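Foston bench notes and data card

Maintained by Birthe Riis. Complaints to Roel Verstraete, who enjoys them.
Last edited Sep 22, 2018, a Saturday, which tells you how the handover went.

What this is

Recordings and shift notes from the packing bench at Foston, where an arm now does part of the tray filling that Jeanine Van Damme's team used to do by hand. The set holds 740 recordings. Of these, 500 are for training and 210 for testing. The remaining 30 have somebody's sleeve in them and are kept apart in the folder called sleeves.

What changed for the team

Hand filling went from a full shift to the first hour. The rest is setting out, checking and restarting, which the rota calls "supervision" and the payslip calls the same as before. Ans Meijer asked for that to be looked at in June. It is being looked at.

Breaks are still 15 minutes. The arm does not take one, so somebody has to stop it — please write down who.

Practice bench

New starters learn here before they go near the line. Plastic eggs only.

1. Clear the tray and set out the grey cup and the spoons.
2. Start the arm from the panel. Henk Vanhove's sticky note is out of date.
3. Keep your hands back while it works on the tray. Log any egg left in the cup when it stops, and do not finish the job for it.
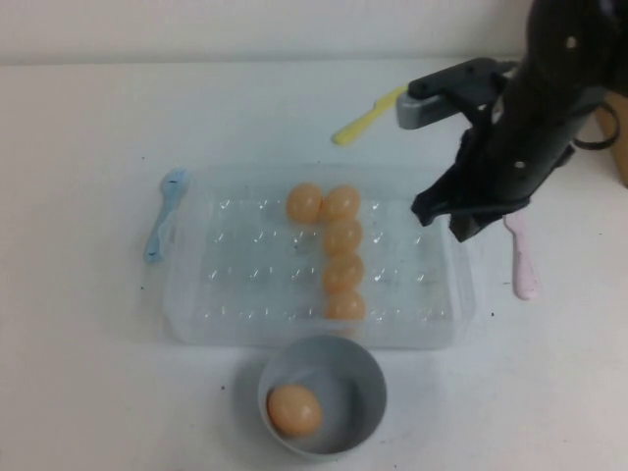

Known problems

Notes from before the rota change use "operator" for both the person and the arm. We have fixed the ones where it mattered.

Spoon colours are not logged.

Use

Inside Foston only. Ask Birthe before copying anything to Plorinow.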